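FOR IMMEDIATE RELEASE
28 January 2019

Zesthorpe Tenants' Union Questions Ciltwood's "Smart Billing" Plan

Group says landlord has yet to show how a new heating bill system would save anyone money

ZESTHORPE - The Zesthorpe Tenants' Union today called on Ciltwood Property Management to delay its planned switch to computer-generated heating bills at the Nonden Apartments until the company releases the numbers behind its savings claims.

Ciltwood told residents in a letter this month that the new system, which it calls Thomas, will replace flat monthly heating charges starting in April. The letter says Thomas will "reward careful households" and that most tenants "can expect to see lower costs over time." It does not say how many tenants, how much lower, or over how much time.

"We have read the letter several times and we still can't find the savings in it," said Drahomíra Šťastný, who chairs the union and has lived at Nonden since the second building opened. "There is a picture of a smiling family and a thermostat. There is a chart with no numbers on the side. If a tenant sent Ciltwood a rent check with that little information on it, they'd send it back."

Nonden has 340 apartments in four buildings. Heat comes from a shared boiler plant, and tenants now pay a fixed charge based on the size of the apartment. Under the new plan, each household's share would be worked out by software from sensor readings taken in the unit, plus what the letter describes as "building factors." Tenants who asked the leasing office what the building factors are were told that the formula belongs to the vendor and can't be shared.

The union says that answer is not good enough. A bill is a demand for money, and a person who gets one should be able to check the math with a pencil.

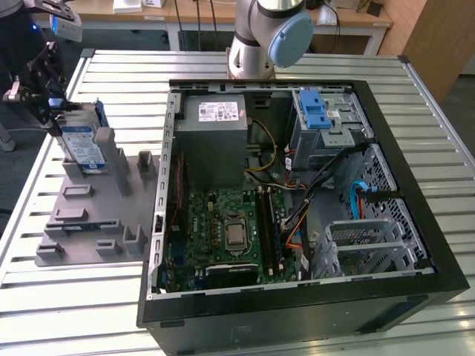

Ciltwood has pointed to a trial held last winter in Building C as proof that the system works. According to a one-page summary handed out at a residents' meeting, 32 households took part and "overall usage fell." The summary gives no starting figure and no ending figure. It does not mention that the windows in Building C were replaced the summer before the trial, a job that went on for weeks and that everyone who lives there remembers well.

"Of course usage fell. They put in new windows," said Šťastný. "I would like to know what the software did that the windows didn't. Maybe it did something. Show us."

The union is also asking about corner and top-floor apartments, which lose more heat through outside walls and the roof. Under the flat charge, that extra cost is spread across the property. Under Thomas, it could land on whoever happens to rent those units, many of them older tenants on fixed incomes who have been in the same place for decades. Ciltwood's letter says the system "adjusts for location." The union has asked three times, twice in writing, what the adjustment is. It has not received a reply to any of those requests.

Then there is the fee. Page two of the letter mentions a "service and data charge" that will be added to every bill, whether or not the household saves anything. No amount is given. Billing companies commonly pass such charges on to tenants, and the union believes residents should know the amount before the program begins and well before the first bill shows up under the door.

In a survey the union carried out door to door in December and early January, roughly 200 households answered questions about the plan. Of those, 92 said they had not known the change was coming until a union member knocked. The union does not claim that the survey is scientific. It was done on clipboards, in the evenings, and people who were out got missed. But it is more than Ciltwood has published so far.

The union wants to be clear that it does not oppose paying for the heat people use. Several members have said they would welcome it, including a few who keep their radiators off most of the winter and are tired of paying the same as the neighbors. Others doubt that it can be done fairly in buildings where some radiator valves have not turned in years. Both groups agree that they would like to see the formula first.

The union is asking Ciltwood to do the following before the April start date:

Release the full results of the Building C trial, with usage for the winters before and after the windows were replaced.

Publish the formula used to divide heating costs, including every adjustment.

State the amount of the service and data charge, and say who receives it.

Send each household a sample bill showing what it would have paid this winter under the new system, next to what it did pay.

Repair or replace stuck radiator valves in all four buildings.

"None of this is hard if the system does what they say," said Šťastný. "They have the readings from the trial. They know the fee. They can print the bills. If the answer is that most of us come out ahead, I will stand up at the next meeting and say so. I've been told about savings before, though. The laundry cards were going to save us money too."

The laundry card program, brought in by Ciltwood in 2016, replaced coin machines at Nonden. The price of a wash went up twice in the first year.

The union will hold an open meeting for residents in the Building A community room next month. Ciltwood has been invited to send someone who can answer questions about the formula. As of this morning the company had not said whether it would. Tenants are asked to bring a copy of a recent heating statement if they have one.

About the Zesthorpe Tenants' Union
The Zesthorpe Tenants' Union is a member-run group of renters. It takes no money from property owners, management companies or billing vendors.

Media contact
Drahomíra Šťastný, Chair
Zesthorpe Tenants' Union

###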